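Masilela Museum Thanks County for Arts Grant, Promises to Fix Roof First

Print | E-mail this page

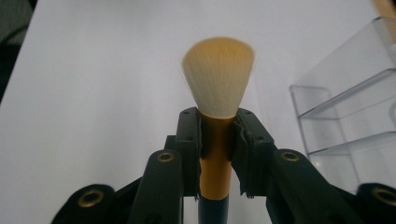
A soft brush with pale bristles.

ESNESS, 21 May 2020 – The Masilela Museum of Portraiture thanks Esness County for a two-year arts grant of $213,000, awarded on our fifth application. We had grown fond of the rejection letters, and they will be kept in the archive.

The money will pay for roof repairs over the Dorine Wing and for a new hanging of 300 portraits, many of them mayors.

"The county has shown great faith in us, and great patience with our paperwork," said museum director Janelle Samonte. "The mayors have spent almost a decade in storage. Few of them look pleased about it, but few of them looked pleased to begin with."

Curator Jahangir Akanda will lead the rehanging. The wing is due to reopen in October, weather and roofers permitting. Admission will stay at $5. The gift shop will stay as it is, despite letters.

Share (2) | Comments (0)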